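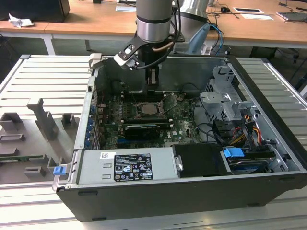

El borrador de la norma interna de desmontaje entra en su versión 10 y, por primera vez, Capucine Langlois lo ha devuelto con menos comentarios que páginas. El artículo más discutido sigue siendo el de la sujeción: la torre va tumbada, con el interior hacia arriba y la carcasa cogida por una mordaza, antes de que baje la pinza. En Bremside lo consideraban obvio; redactarlo costó 40 correos.

Pendiente para octubre: la parada de emergencia, que Romain Vidal quiere en un anexo y yo en la primera página. Del presupuesto de Clullero quedan 613 euros, reservados para señalización.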